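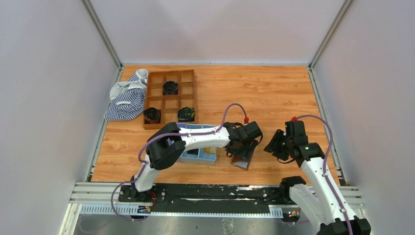 Products / Storage and Sorting / Grid Organizers

Print this page | E-mail this page

Stirkgate Grid Organizer, 12 Compartments
Item 2898

The Stirkgate grid organizer is supplied by Plultanex for offices, classrooms and workrooms in which small items must be kept apart and within easy reach. The organizer is a shallow rectangular tray of wood, divided by thin wooden partitions into three columns and four rows. The square compartments are suited to short lengths of cable, straps and bands, which should be coiled before storage; a single coil to a compartment, as with the three dark coils shown, allows each to be lifted out without disturbing its neighbors. The compartments are open at the base, and the surface of the table remains visible through those not in use. Loose powders and liquids should not be placed in the organizer.

Use with other trays

Customers who store parts of differing sizes may wish to place the organizer beside a plastic compartment tray with rectangular bins. The light-blue tray is sold separately and is listed under Plastic Trays. Cloths and other textiles should be kept in a drawer or on a shelf.

Care

Wipe with a soft, slightly damp cloth and dry at once. Do not soak. The partitions are fixed and should not be forced out of position. Marks on the upper edges may be removed with fine sandpaper, working along the grain.

Ordering

The organizer is sold singly or in cartons of 8. Orders received before 4 p.m. are normally dispatched on the next working day. Orders of 15 cartons or more are sent directly from the Brellalport warehouse, and delivery dates are confirmed in writing. The warehouse is closed to collections on Saturday.

Inquiries concerning school and institutional accounts should be addressed to Yaroslav Maksymiv, Customer Accounts, Plultanex, Brellalport. Please quote the item number in all correspondence.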